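탕비실 선반 하나를 다시 짜는 데 걸린 시간

사무실에서 음료를 만들어 마시는 자리는 대체로 비슷하게 생겼다. 정수기 옆이나 창가에 탁자가 하나 있고, 그 위에 누가 사다 놓았는지 모를 병과 컵이 늘어난다. 처음에는 커피믹스 한 상자로 시작한다. 여름이 되면 탄산수와 시럽이 들어오고, 누군가 라임을 사 오고, 그 라임을 담을 유리병이 필요해진다. 겨울에는 유자청과 생강차가 그 위에 쌓인다. 치우는 사람이 따로 없으면 탁자는 봄이 오기 전에 꽉 찬다.

번역과 편집을 함께 하는 작은 회사 엘렐(Ellell)도 그랬다. 직원은 11명이고, 탕비실이라고 부를 방은 따로 없다. 작은 방 한쪽에 밝은색 나무 탁자를 두고 거기서 물도 마시고 차도 마신다. 지난 4월에 이 탁자를 한 번 정리했는데, 그 과정이 사무실 살림을 맡은 사람들에게 참고가 될 것 같아 자세히 적는다.

정리를 시작한 사람은 레나타 메디나 씨다. 입사한 지 오래됐고 오후에 음료를 한 잔 만들어 마시는 습관이 있다. 메디나 씨의 불만은 단순했다. 얼음을 담은 컵을 내려놓을 데가 없었다. 탁자는 넓은데 병이 앞줄까지 나와 있어서, 컵을 놓으려면 매번 뭔가를 옆으로 밀어야 했다. 밀린 병은 제자리로 돌아가지 않았고, 다음 사람이 또 밀었다.

먼저 한 일은 전부 꺼내서 바닥에 늘어놓는 것이었다. 날짜가 지난 시럽이 나왔고, 뚜껑만 있고 병이 없는 것, 병만 있고 뚜껑이 없는 것도 나왔다. 같은 홍차가 세 군데에 나뉘어 있었다. 접시와 그릇은 생각보다 많았다. 회식 때 쓰고 남은 것, 퇴사한 사람이 두고 간 것, 사은품으로 받은 것이 섞여 있었는데 버리자는 의견은 나오지 않았다. 대신 깨진 것만 빼고 모두 한 번씩 씻었다. 이 일에 금요일 오후가 다 들어갔다.

그다음이 선반이었다. 원래 있던 것은 플라스틱 바구니 두 개였는데, 바구니는 깊어서 밑에 깔린 물건이 보이지 않는다. 레오폴도 멜렌데스 씨가 2단 선반을 쓰자고 했다. 위는 병, 아래는 그릇과 작은 물건. 얇은 금속 틀에 나무판을 얹은 형태를 고른 까닭은 뒤쪽까지 들여다보이기 때문이다. 옆이 막힌 수납장은 깔끔해 보여도 안쪽 물건이 금방 잊힌다고 한다. 탁자에 올려놓고 쓰는 크기라 조립도 오래 걸리지 않았고, 옮기고 싶으면 물건을 내리고 들면 된다.

위 단에는 여덟 개만 올리기로 했다. 한 줄로 세웠을 때 서로 부딪히지 않고 꺼낼 수 있는 개수가 그쯤이었다. 아홉 번째 병이 들어오면 하나가 나가야 한다. 규칙이라고 적어 붙이지는 않았지만 한 줄이 차 있으면 더 올리기가 어려우니 대체로 지켜진다. 키가 큰 캔과 작은 병을 섞어 세우는 문제로는 말이 조금 있었다. 키 순서대로 세우면 보기에는 좋지만, 자주 쓰는 것이 한쪽 끝으로 몰린다. 결국 순서는 정하지 않았다.

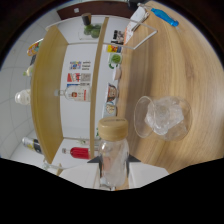
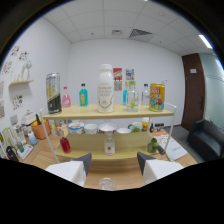
넬리다 비얄바 씨는 의견이 조금 다르다. 병을 한 줄로 세우는 것까지는 좋은데, 그릇을 선반 밑에 두면 꺼낼 때 손등이 위판에 닿는다는 것이다. 자기 집에서는 반대로 그릇을 위에, 병을 아래에 둔다고 했다. 무거운 병이 아래에 있어야 선반이 흔들리지 않고, 그릇은 가벼우니 위에서 집어도 된다는 설명이었다. 다만 이 방식은 병의 키가 아래 단 높이보다 낮아야 한다. 엘렐의 병 가운데는 키가 큰 것도 있어서 그대로 따르기는 어려웠다. 비얄바 씨는 그러면 큰 병만 탁자에 따로 세우면 되지 않느냐고 되물었는데, 그렇게 하면 메디나 씨가 처음에 불편해하던 상태로 돌아간다. 이 문제는 아직 결론이 없다.

그릇 자리를 정할 때 기준으로 삼은 것은 쓰는 횟수였다. 머그는 매일 나가고 들어온다. 대접은 점심에 컵라면이나 과일을 나눠 먹을 때 쓰고, 뚜껑 있는 그릇은 일주일에 한두 번 쓴다. 무늬나 크기를 맞추려고 새로 산 것은 없다. 짝이 맞지 않는 그릇은 오히려 누구 것인지 기억하기가 쉽다. 작은 병들은 한곳에 모아 두어야 넘어져도 서로 받쳐 준다.

얼음은 따로 이야기할 만하다. 음료 탁자를 어지럽게 만드는 것 가운데 가장 큰 몫이 얼음이다. 얼음 컵 주변에는 물이 고이고, 나무 상판에는 동그란 자국이 남는다. 엘렐에서는 컵받침을 여러 번 사 봤지만 한 달이면 어디론가 사라졌다. 지금은 마른 행주 한 장을 접어 두고, 음료를 만든 사람이 그 자리에서 한 번 닦는다. 자국이 이미 생긴 상판은 물기를 완전히 말린 뒤 결을 따라 오일을 얇게 바르면 많이 흐려진다. 결을 가로질러 문지르면 얼룩이 번진 것처럼 보이니 피하는 편이 좋다.

라임이나 레몬은 유리병에 담아 두면 남은 양이 바로 보인다. 봉지째 두었을 때는 다 떨어진 줄 알고 또 사 오는 일이 잦았다. 껍질이 마르기 시작하면 즙을 짜서 얼리고, 병은 씻어 완전히 말린 다음에 새것을 넣는다. 젖은 병에 바로 담으면 아래쪽부터 무른다. 통째로 둔 라임은 실온에서 일주일 정도를 기준으로 삼고, 한번 자른 것은 반드시 냉장고로 보낸다.

빈 병도 결정할 거리다. 뚜껑이 나무 느낌이 나는 투명한 병은 예뻐서 다들 남기고 싶어 한다. 멜렌데스 씨는 다시 쓸 내용물이 정해진 병만 남기자고 했고, 나머지는 라벨을 떼고 분리배출했다. 언젠가 쓸 것 같은 병은 상자 하나에 모아 두었다가 여름이 끝날 때 한꺼번에 내놓기로 했다.

웬세슬라오 세풀베다 씨가 일하는 존타사 올토우(Oltow)는 다른 방법을 쓴다. 탁자를 아예 비워 두고 바퀴 달린 카트에 모든 것을 싣는다. 회의가 길어지면 카트를 회의실로 밀고 들어간다. 방이 넓고 문턱이 없는 사무실이라면 나쁘지 않다. 엘렐은 방이 좁아 카트를 돌릴 공간이 나오지 않았다. 세풀베다 씨도 카트의 단점은 인정한다. 움직일 때마다 병이 부딪혀 소리가 나고, 카트가 어느 방에 있는지 찾으러 다녀야 한다.

비용은 거의 들지 않았다. 선반과 행주를 빼면 새로 산 것이 없고, 나머지는 있던 물건의 자리를 바꾼 것이다. 시간은 첫날 오후와 그다음 주에 조금씩 손본 것을 합친 정도다. 탁자 왼쪽은 아직 손을 대지 못했다. 저울과 통, 덩치 큰 기기가 모여 있는 쪽인데, 콘센트와 가까운 자리를 써야 하는 물건이 있어 선반처럼 쉽게 옮길 수가 없다. 멀티탭을 벽 쪽으로 돌리는 방법을 먼저 알아보는 중이다.

비슷한 정리를 해 보려는 사람에게 메디나 씨가 권하는 순서는 이렇다. 꺼낸다, 씻는다, 겹치는 것을 합친다, 그다음에 선반을 산다. 선반을 먼저 사면 선반에 맞춰 물건을 남기게 된다. 치수는 탁자의 폭보다 깊이를 먼저 잰다. 선반을 놓고도 앞쪽에 컵 두 개를 나란히 둘 수 있어야 음료를 만들 수 있다. 가장 키 큰 병의 높이도 재 두면 위 단과 아래 단을 정할 때 편하다.

병이 늘어나는 속도는 줄지 않았다. 지난주에도 누군가 처음 보는 시럽을 한 병 들고 왔고, 위 단에서 무엇을 뺄지를 두고 점심시간에 잠깐 이야기가 있었다. 반쯤 남은 매실청이 나갔다.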